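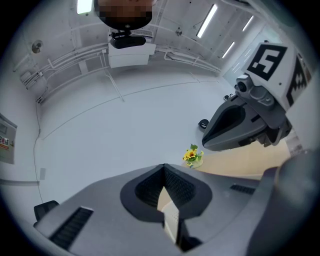 Treltport Vet Intake Notes, v3

Readme for the cleaned intake table from the Treltport animal clinic. Cats, dogs, rabbits. Wrote this in one go between other jobs, so if something is unclear open an issue and I'll fix it.

What's in here

564 intake records, one row per visit. Not one row per animal – a dog that came in twice has two rows and the same animal_id.

406 dogs and cats with an injury as the main reason for the visit. The rest is dental, skin, eyes, poisoning, and a pile of "not eating" that could be anything.

Files

intake.csv – the main table
wounds.csv – one row per wound, joins on visit_id
followup.csv – rechecks, stitches out, drain out, etc
codes.txt – what the short codes mean, read this first
vorlow_map.csv – old codes to new codes, see below

UTF-8, comma separated, quotes around anything with free text. Excel will eat the leading zeros in animal_id. Import as text.

Columns that confuse people

species: cat, dog, rab, oth. "oth" is mostly guinea pigs plus one very unhappy goose.

age_m: age in months. Blank if the owner didn't know. Strays got an estimate from teeth and those have age_src = teeth. Don't mix the two if age matters to you.

weight_kg: first weight on the day. Cats weighed in the carrier have the carrier subtracted already. In v2 they didn't, so v2 has some enormous cats. Please stop using v2.

cause: bite_dog, bite_cat, car, fall, hook, burn, unk. Hook is fishing hooks, we're on the water, it happens a lot. Lips and paws mainly.

hrs_to_clinic: hours from injury to front desk, as told by the owner. So take it for what it is. Anything over a day is written as 24+ and needs handling before you do math on it.

sedated: y / n / p. The p is partial, meaning a light dose for the exam only.

pain: 0 to 4, scored by whoever was on. No second scorer. The night shift scores higher and I don't know if that's sicker animals or different people.

outcome: home, stay, ref, died, pts. "ref" means sent on to a bigger hospital and we mostly dont know what came after.

How it was made

Paper cards and the old Vorlow system, both. Everything up to the switch was typed in by hand from cards. After that it's an export from Mendes, the booking software we have now. Two sources, two sets of habits. The src column tells you which.

Vorlow had one code for jaw fracture and one for "face, other", and people used face other for everything. I reread the free text on those and split them where it was clear. Where it wasn't clear they stay as face_oth. vorlow_map.csv has the full list, and recoded = 1 marks the rows I touched.

Cleaning was done with Sidero, a small set of scripts in the tools folder. Run sidero_clean first, then sidero_join. Wrong order gives you empty wound rows with no error message. Known problem, not fixed.

Removed: owner names, phone numbers, street addresses, chip numbers. Pet names too, a few of them were very findable. Dates cut down to month. Free text was read through by a person for anything left over. If you spot something we missed, write before you post it anywhere.

Missing stuff

64 visits have no weight. Mostly emergencies where nobody stopped to use the scale.

22 visits have a wound row but no cause. Left as is, I didn't want to guess.

April is thin. Water in the card cabinet, some cards couldn't be read. Don't read anything into the April dip.

Rabbits are undercounted overall. The other practice in town sees most of them.

What it's OK for

Teaching, practice with messy records, counting what kinds of wounds come in to a small clinic, testing joins. Comparing bite wounds in cats and dogs, with care.

What it's not OK for

Dosing. There are drug names in the free text and the amounts are not checked. Do not pull doses out of this.

Survival rates. The ref rows break that completely.

Ranking breeds by bites. The breed column is whatever the owner said at the desk, and the biting dog usually isn't the one in the table anyway.

Changes

v3 – carrier weights fixed, face codes split, follow up table added
v2 – Mendes export added, pet names removed
v1 – cards only

To do

Fix the join order thing in Sidero
Second pass on tooth codes, the lower left ones look swaped in some card rows
Better splits for burn (stove, chemical, sun)
Write a propper test for duplicate visits

License

Free to use for teaching and research, say where you got it. No resale. Ask first if you want to merge it with another clinic's records.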